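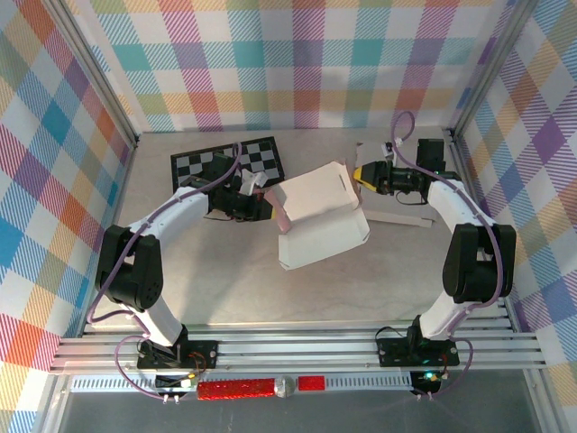 A hand-folded carton is a box that reaches its user as a flat, cut and creased sheet of cardboard and is brought into shape by folding, usually without glue, tape or staples. The flat sheet is called a blank. Most people have met one at a bakery counter, in a gift shop or inside a parcel, and most people have also, at one time or another, folded one inside out. The type with a hinged lid is by far the most familiar at home, and it is easiest to understand half made, when the lid panel is partly raised, a slot can be seen near its upper edge, and the lower front panel is still lying folded outward. In that state the whole plan of the box is open to view, and a patient person can usually work out what comes next by looking at the creases and leaving the instructions in the drawer.

Last updated: December | 18 comments | 48 shares

Names

The words used for these boxes vary a good deal from trade to trade. Printers tend to say "carton," packers say "box," and people who sell them by the bundle often say "flats," which can be confusing to a customer who wanted something with height. A box whose lid is part of the same sheet as its base is called a one-piece carton. Where base and lid are cut separately, it is a two-piece carton, and the lower half is then known as the tray. In older catalogs from the firm of Ginier, the word "tray" is used for both halves, and readers trying to match a lid to a base from those pages should go by the measurements.

Parts of the blank

Laid out flat, a one-piece carton looks like a rather awkward cross with extra bits. The largest panel in the middle is normally the base. The side walls run along two of its edges, the front wall along a third, and the back wall along the fourth, with the lid joined to the far side of the back wall. Small flaps at the ends of the walls are called ears or dust flaps, according to where they sit and how big they are. A tab is a narrow piece meant to go into a slot. A tuck is a wider piece, often with rounded corners, meant to slide down behind a wall and stay there by friction alone.

Two kinds of line are pressed or cut into the board, and it is worth learning to tell them apart by touch. A crease is a groove pressed into the sheet without breaking its surface, and it allows the board to bend where the maker wanted it to. A cut line goes clean through. There is also a third kind, the perforation, which is a row of short cuts. It folds more easily than a crease and tears more easily too, so it is mostly kept for windows and opening strips.

Board and color

Cardboard for folding comes in two broad families. Solid board is a single thick sheet, sometimes made of several layers pressed together, and it gives a crisp edge on small boxes. Corrugated board has a wavy middle layer between two flat liners. It is lighter for its thickness and resists crushing better, and in its thinnest grades it folds almost as neatly as solid board does.

White is the everyday choice for cake boxes and for anything that will be stamped or labeled later. Pale colors, pink especially, have been popular with bakers and gift shops for a very long time. On many colored boards the tint belongs to the surface layer only, and a torn corner will show brown, gray or tan fibers inside. Board that has been dyed all the way through costs more and hides small accidents kindly.
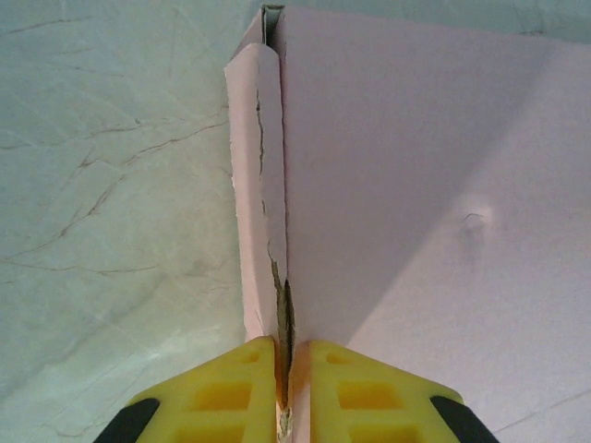

The direction of the grain matters as much as the color does. Paper fibers tend to line up in one direction as the sheet is made, and board bends more willingly along that direction than across it. A maker who lays out the blank with care will try to put the longest creases with the grain. When that can't be managed, the crease has to be pressed deeper, and the folder has to go more slowly. Signs of trouble are easy to spot: a wavy line beside the fold, a curled lip at the end of a flap, or a split that begins small at the top of a corner and grows longer every time the box is opened and shut.

Old board is a separate difficulty. Sheets kept in a warm, dry attic become brittle, and sheets kept in a damp basement go soft and forget their creases altogether. A flat stack on a shelf in an ordinary room, with something light on top, suits them well.

Folding a hinged-lid carton

The usual order of work is older than most of the boxes it is applied to, and it goes something like this. First, the blank is set down with its inside face up, and every crease is bent part of the way and let go again. Packers call this "waking the board." It takes very little time and saves a great deal of annoyance. Next, the side walls are raised and their ears turned inward toward the front and back. The front wall is then brought up over the ears. On many designs it is a double wall, which means that it rolls over the ears and drops down inside the box, where two little feet catch in slots in the base. Once those feet have clicked home, the base holds itself together and both hands are free for the lid.

The lid is folded over last, its own ears tucked inside the walls, and the front tuck slid down behind the front wall. If the lid has a slot and the base has a matching tab, the tab goes through from underneath and is pressed flat.

Two hands are a comfortable minimum for most of it. One steadies the body of the box and the other brings the moving panel across, and the two change places more often than a beginner expects. Larger cartons are happier with four hands, one pair at each end, and a certain amount of friendly talk about whose turn it is to let go.

Common locks

The plain tuck is the simplest closure and the one most likely to come open in a bag. The slit lock improves on it by means of two small cuts at the ends of the tuck crease, which catch on the edges of the ears.

The tab and slot is stronger again. Its weak point is the slot, which widens with use. A version with a curved tab, sold under the name Birnetti lock, goes in at an angle and is turned straight afterward. It holds very well, though it does take some getting used to, and it has defeated many a grandparent on the morning of a birthday.

The rolled front described earlier is sometimes called the Vistholm front in craft books. It uses more board than the others and gives the stiffest box of all of them.

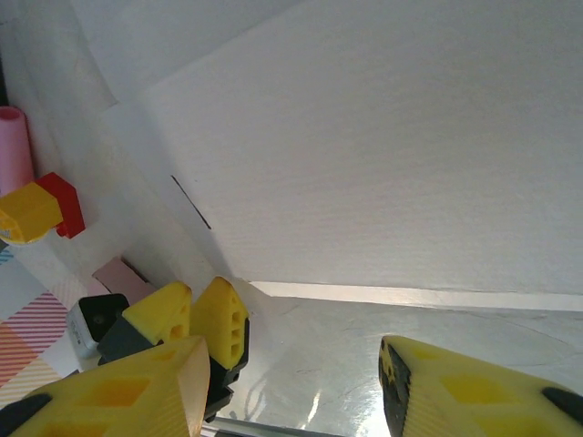
Weronika Mazurek takes a different view of the rolled front, and her short essay on the matter is still passed around among people who fold for pleasure. She writes that the double wall has been given too much credit, that a single wall with good ears will carry a layer cake across town perfectly well, and that anyone teaching children should begin with a plain open tray and leave lids for another day. She also asks that the first box a beginner makes should be kept, however crooked it is, and used for buttons.

Her advice on teaching has been widely followed, her advice on cakes rather less so.

Sizes and proportions

There is no single standard for home cartons, and the numbers printed on a bundle may refer to the inside of the finished box, the outside, or now and then the flat blank. A well-known Longo pattern sheet gives a base 238 millimeters long with walls 48 millimeters high, both measured on the inside, and many home folders have simply copied those figures ever since. The same sheet allows 19 millimeters for the front tuck and 18 for the tab. The narrow shape suits candles, scarves, pens and a single row of cookies.

Long boxes have their own habits. The side walls tend to bow outward in the middle, and the end flaps, being short, do a great deal of the work of keeping everything square. Folders generally close one end completely and fill the box before turning to the other. 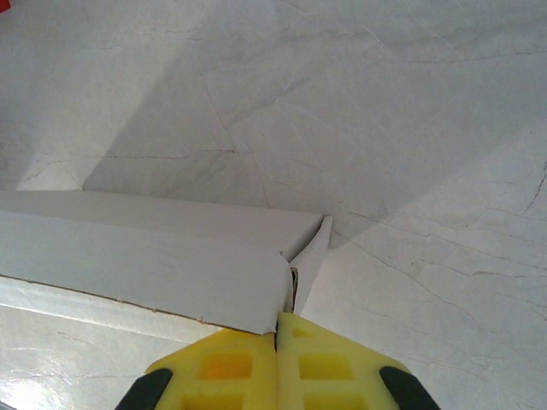 Long white carton lying horizontally across the work, with the end flap upright.

An end flap that stands up by itself after it has been bent is often a sign that the crease wants another press. A ruler laid along the fold, or the back of a spoon run gently over it, is usually enough. Bone folders, which are flat, blunt tools made for the purpose, do the same job with less risk of a shiny mark on white board.

Mistakes and mending

The most common mistake is folding against the crease, so that the printed side ends up inside. The board can be opened out and started again, though each reversal weakens the fold a little, and a blank that has been turned twice should be given a light job. A tear at a corner may be mended from the inside with a strip of gummed paper, applied while the box is flat and left under a book until evening. Dents in a large panel seldom come out completely. A label covers them nicely.

Boxes that will be used again are best opened in the reverse of the order in which they were folded, lid ears first, and stored flat. Most of the damage done to reused cartons happens at the rolled front, when somebody in a hurry pulls the wall up without first freeing its feet from the slots.

See also

Bone folder
Corrugated board
Dust flap
Gift wrapping
Grain direction in paper
Tray (packaging)

Recently updated

Gummed paper tape
Pastry box
Scoring and creasing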